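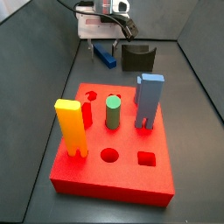
Mirjana Stan thinks we should have started with the drains, and she told us so when she read the first draft. In her view the maps only make sense once you know where the water is supposed to go, so the drains now come first.

Home Projects Reports Archive Contact

Who Decides Where the Water Goes? Student project report, 2/3/20

The Vornico district sits on low ground between the Radulović canal and the old rail line. Most of its storm drains were laid in 1920, when the land was still used for grazing. The town plan now lists 3207 homes there. We wanted to find out if the council's building rules take heavy rain into account.

Method

We read the minutes of the planning meetings and compared the approved sites with the town's drainage map. We also walked the canal path after rain in July and marked where water was standing on the streets. Sondent, the firm that keeps the drainage records, let us see the pipe sizes but not the repair costs.

Results

Of the new housing sites we checked, seven drain into the old pipes. Three of those are on streets where we found standing water, up to an inch deep at the curb. The rules ask builders for a drainage plan only on large sites - small ones are passed one at a time, and their combined runoff is not added up anywhere we could find.

The parking lot behind Lulus was the wettest spot on our walk. It has a single grate, at the high end.

Limits

One walk is not much to go on, and the drainage map is older than two of the streets. We could not date the pipes under those, so they are left out of the results.

Shares: 7

Comments (3)

Canal Street has had water in the basements for years. Did you ask about the pump?

We asked. The records we saw list the pump but not when it runs.

Please send this to the council before they vote on the new sites.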